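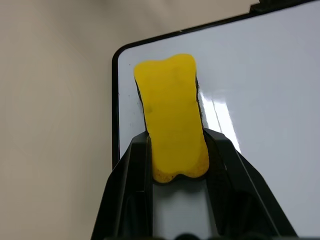 Whiteboard ink is made to come off. That sounds like an odd thing to want from ink, because most inks are made to stay where you put them. The ink in a ballpoint pen soaks into paper and dries there. Whiteboard ink sits on top of the board. The board is white and glossy, and its smooth surface has no holes big enough for the ink to sink into. A whiteboard eraser, like the yellow one with a thin layer of dark felt along its side, only has to push the dry ink off.

What is in the ink?

A whiteboard marker holds three main things. The first is color, which comes as a very fine powder called pigment. The second is alcohol, a liquid that dries fast. The third is an oily or silky substance called a release agent. "Release" means "let go."

When you write, all three come out of the tip together. The alcohol goes off into the air in a few seconds. This is called evaporation, and it is why markers have a smell. The pigment is left behind on the board with the release agent, which keeps it from sticking tightly. Rub it and it breaks into tiny bits of colored dust.

What about permanent markers?

Permanent markers have pigment or dye and alcohol too, but in place of the release agent they have a sticky substance called a resin. It works like glue. When the alcohol is gone, the resin holds the color to the board.

If someone writes on a whiteboard with the wrong marker, there is a trick that often works. Draw over the marks with a whiteboard marker, then wipe while the new ink is still wet. The alcohol in the new ink softens the old resin, and both come off together. Ask a grown-up before you try it.

Why do old boards look gray?

Boards get scratched over the years. The scratches are very small, but pigment dust fits inside them and a dry eraser cannot reach it. Ink left up all summer can be hard to wipe off in September. A damp cloth helps. So does cleaning the eraser - a felt full of old dust puts some of it back on the board.

Try it at home

You need a whiteboard marker, a smooth glazed plate, a sheet of paper and a dry tissue. Draw a short line on the plate and another on the paper. Wait 30 seconds, then rub both lines with the tissue. Which one comes off? Look closely at the paper and see where the ink has gone. Wash the plate well with soap when you finish, and put the cap back on the marker.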